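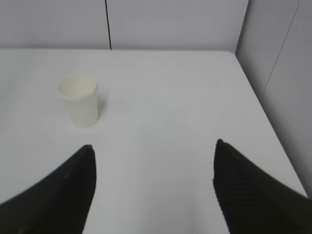
Bench rules for handling paper cups

Start with one cup on a bare table. Add a second object only after the arm has picked and placed the first one cleanly 49 times in a row.

Stand the cup upright and check the base before each session. A cup with a soft or dented rim goes in the recycling.

Open the gripper fully before moving toward the cup. Come in slowly, with the fingertips level with each other, and stop short of the wall so the joints have space to turn.

Set the grip force low. Paper gives way long before a mug does. At Povgate we begin at 3 newtons and go up in small steps until the cup lifts without slipping. Write the final number on the card by the power switch.

Cups stay empty. Liquids need a tray, a splash cover and a second person at the stop button.

Keep hands out of the work area while the arm has power. Reaching in to straighten a cup is the most common mistake new people make. Press stop first, then reach.

Wipe the table with a barely damp cloth at the end of the day. Skip spray cleaners, which leave a film that lets light cups slide.

Look over the finger surfaces every 2,000 cycles and replace them as a pair. Teodoro Carrasco keeps the spares in drawer 8. Sign for what you take, and tell Rosalía Valcárcel when there is only one pair left.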